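Chapter 2
Clay and Glaze

Most of the dishes in a kitchen cupboard began as wet clay. The potteries at Urdale fired stoneware in coal kilns until the owner, Fulgencio Bermúdez, switched to gas. His order book lists 2,124 mugs and 86 plates for a single July. This chapter follows a piece of clay from the pit to the table and covers shaping, drying, the first firing and glazing.

Mugs and plates are shaped in different ways. A mug may be thrown on a wheel or cast in a mold, and its handle is often made separately and joined on with slip, a thin mix of clay and water.
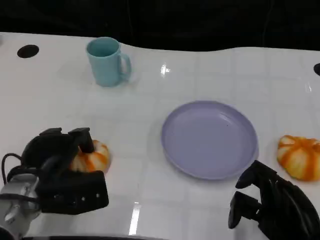
Why does clay shrink in the kiln?
The heat drives out the remaining water, and the particles draw closer together as they begin to fuse.

Potters plan for this loss of size when they make a mold. The amount depends on the clay body and on the top temperature of the firing. Section 2.1 begins with the raw material and the tests used to sort it.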